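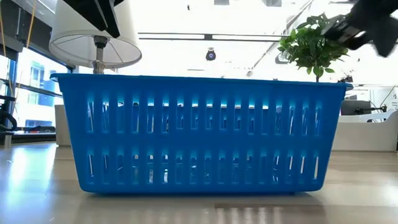 “作者修订本”到底修订了什么

Drulcombe要重出Urik系列的消息，我是三月在论坛里看到的。帖子标题后面跟了五个感叹号，楼主说自己等了半辈子。我当时的反应是先去翻书架，看旧版还在不在。还在，书脊晒得发白，第二册的封面用透明胶粘过，胶已经黄了。

先交代一下，不看间谍小说的朋友可以跳过这一段。Urik是个代号，也是整个系列的名字，主角从头到尾没有真名，在一个谁也说不清隶属哪个部门的机构里上班，大部分时间在等电话、对账、坐夜车。没有会喷火的汽车，也没有赌场。第一册里最紧张的一场戏是他在邮局排队，前面一位老太太要寄一包种子，地址写错了，重写，又写错。我十几岁读到这里，手心全是汗。后来跟人推荐，十个有八个说看不下去，我也不劝。

新版的宣传语是“依据作者晚年修订稿全面修复”。我对“修复”这个词一向过敏。老电影修复，好歹能拿出前后对照，划痕少了，颜色回来了，看得见。小说修复是什么意思呢？原来的字坏了吗？宣传页上放了一张打字稿的局部，有铅笔改动的痕迹，可是糊得连一个整句都认不出来。既然要拿修订稿当卖点，给读者看清楚半页总不过分吧。

价格900，带函套，编号限量500套。我把这一页截了图，因为这种数字以后常常会长大。上一回他们出另一个系列的纪念版，也说限量，卖完隔了一个冬天又冒出“读者珍藏版”，内容一样，函套从黑的换成灰的。买了黑的那批人在论坛里骂了好几页，客服的答复是“两者为不同产品”。这话挑不出毛病，听着就是不舒服。

Rovasico上的评分

再说评分。Rovasico上这套书的页面，我看的那天晚上有2,812条评价，平均分高得吓人。问题是书那时候还没发货。我往下翻，前面几页全是“已预订，期待”“情怀满分”“函套好美”。有一条写得很长，分析修订稿如何让人物更丰满，我读到一半觉得眼熟，拿其中一句去搜，跟Drulcombe自己的新闻稿只差两个标点。

我不敢说这是买来的。也可能真有读者喜欢新闻稿喜欢到要背下来。但一个评分系统允许人给没见过的东西打满分，那这个分数我就只能当成订单热度来看。有意思的是，给低分的人反倒多半读过书，而且低分里骂得最多的是网站运费。

有个常在论坛出没的网友跟我争，说预订评价代表读者对系列的信任。信任我也有，我信任的是那几本旧书。对一个还装在仓库里的函套，我谈不上信任不信任。

终于拿到书

对，我还是买了。写到这里我自己也觉得有点没面子。理由是第三册旧版我一直缺最后两页，当年从旧书摊上买来就没有，后来是在图书馆里站着看完的。新版单册不卖，要买就买一整套，这个安排大概也是有人认真想过的。

书到手那天我没拆函套，先把旧版搬到饭桌上，准备对着看。我没有受过什么校勘训练，方法很笨，左手按旧书，右手按新书，一段一段往下读，有出入就拿铅笔在纸条上记页码。头两个晚上只看完第一册。

结果呢，第一册里的改动大致是这样几类。标点改得最多，原来的分号几乎都成了句号，句子短了，读起来像在赶路。然后是一些地名的译法统一了，这个我赞成，旧版里同一个车站有两种写法，害我小时候以为主角中途换了城市。再就是把几处“他想”删掉了，让心理活动直接冒出来。删得好不好见仁见智，我觉得有一处删坏了：邮局那场戏，原来是“他想，她还会写错的”，现在只剩“她还会写错的”。少了两个字，主角的不耐烦就变成了叙述者的预言，紧张感漏掉一半。

那么，这些改动算不算“作者晚年修订”？我不知道。书里有一篇编者前言，署的是编辑部，通篇说修订稿“弥足珍贵”，没有一处说明稿子存在哪里、有多少页、作者改到第几册为止。前言里引了作者一封信里的话，没有日期，也没写是寄给谁的。我把这篇前言读了三遍，想找一条可以去查的线索，没有找到。

《Bedoya》这一册

争议最大的是第4册《Bedoya》。老读者都知道这册的结尾很怪，Urik到了Bedoya，那是海边的一个小城，他要接的人没有来，他在旅馆里多住了一晚，第二天把没用上的那张车票夹进一本电话簿，然后全书就完了。多少年来大家都在猜那张车票是留给谁的。论坛里有一个置顶帖专门讨论，帖龄比有些会员还大。

新版加了一段，不到一页。加的内容我不剧透，总之它回答了这个问题，而且答得很直白。宣传里把这一段叫作“失落的结尾”，函套背面也印了这几个字。

我的疑心就在这里。整册书的文字习惯，哪怕是改过标点以后，仍然有一种很固定的节奏：作者写动作，几乎从来不写表情。Urik关门、数零钱、擦鞋，你得从这些动作里自己去猜他高不高兴。新加的这一页里，他“苦涩地笑了笑”。前面那么多册他都没有苦涩地笑过，到了最后一页忽然学会了。再看用词，旅馆在前文一直叫“客栈”，到了这里成了“酒店”。译者没有换，版权页上写着是同一位。

可以替它找的解释当然有。人老了，文字会变；译者补译的时候隔了很久，手感不一样；也许原稿就是这么写的，我只是先入为主。这几条我都想过，没有哪一条说不通。但Drulcombe只要把那一页打字稿印出来，附在书后，一切猜测都可以停了。函套里倒是附了别的东西，一枚书签，一张仿制的车票，一张写着“感谢您的信任”的卡片。车票做得挺精致，打了孔，还做旧了。肯花钱给一张假车票做旧，却腾不出一页纸来印真稿子，我觉得这个取舍很能说明他们认为读者是谁。

写信去问了

我给出版社的读者信箱写过信，问了两件事：修订稿现存何处，新结尾的原稿能否公开影像。措辞很客气，改了两遍，把一个反问句改成了陈述句。收到的回复是感谢我对Urik系列的喜爱，并附上一个新品预告的链接，点进去是帆布包。

又写了一封，这回没有回音。

论坛里对这件事的态度分成两边。一边觉得我扫兴，说有新内容看还挑三拣四，不喜欢就当没有那一页。这个建议我试过，做不到，看过了就是看过了，现在我重读旧版结尾，脑子里会自动把那个苦笑补上去，很讨厌。另一边比我激进得多，说整个修订稿都是编出来的，还列了一大张表，我看了表，有些证据也很勉强，比如拿旧版的错字去证明新版造假，道理上讲不通。怀疑归怀疑，我不想因为不喜欢一家出版社，就什么难听的都信。

我目前的看法，标点和地名的改动有可能出自作者，也有可能出自哪位编辑的习惯，凭成书判断不了。《Bedoya》的新结尾我倾向于不信，除非看到原稿。看到了我会在这里更正，原文不删，更正写在最上面。

要不要买

有人在留言里问过这个，一并答了。

如果你从没读过，去找旧版，二手的，品相差一点没关系，只要页数齐全，买之前请卖家拍一下最后一页，我就是吃了这个亏。图书馆里多半也有，常年没人借。如果你已经有旧版，就想收一套整齐的，那新版的纸确实好，字号也大了，晚上看不累。装订我不太放心，第二册翻到中间，书脊发出过一声脆响，目前还没有掉页。

如果你是冲着“失落的结尾”去的，我建议再等等。编号版卖完以后会不会有别的颜色的函套，我不打赌，但那张截图我留着。

另外，Rovasico上我也写了一条评价，写的是标点和那个苦笑，给了中等的分数。发出去以后显示“审核中”，到我写这篇的时候还是审核中。那条跟新闻稿只差两个标点的，已经被顶到第一页了。

第三册的最后两页，这次总算可以坐着看了。跟我记忆里的有一处不一样，我记得他是把伞留在了车上，书里写的是帽子。旧版缺页，没法对，改天还得再去一趟图书馆。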